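Tellcombe to change bulky waste rules in July
9 shares | 23 comments

Tellcombe will replace its open curbside collection for mattresses and bedding with a booking system in July, according to a notice from the town's public works office.

Residents will reserve a pickup slot by phone or at the Grewal Street counter. Each household may book two collections a year at no charge. Duvets, pillows and mattress toppers must be bagged and tied. Mattresses must be sealed in plastic sheeting – loose covers will not be accepted.
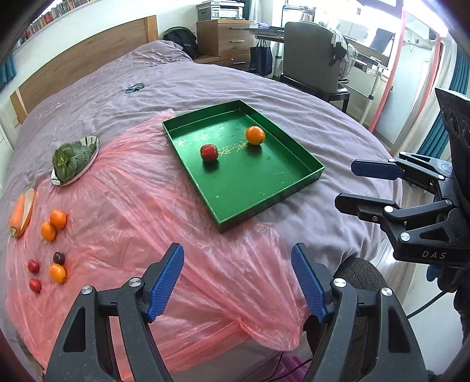 Skomura, local affairs reporter

The sealing rule follows a change at the Kikham transfer station, where damp textiles can no longer be accepted for recycling. The town collected 1,000 mattresses last year, and 368 of them were sent to landfill after being rejected on arrival. The office expects the new system to cut that figure by 300.

Collections will start at 6 a.m. Items left out without a booking will be tagged and, after two days, removed at the owner's expense. 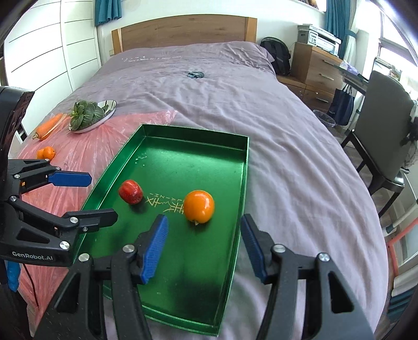
A tray of fruit on a lavender-gray duvet.

Bed frames are handled separately. Metal frames can be taken to Kikham during normal hours, while wooden frames must be dismantled first. Booking opens two weeks before the first collection.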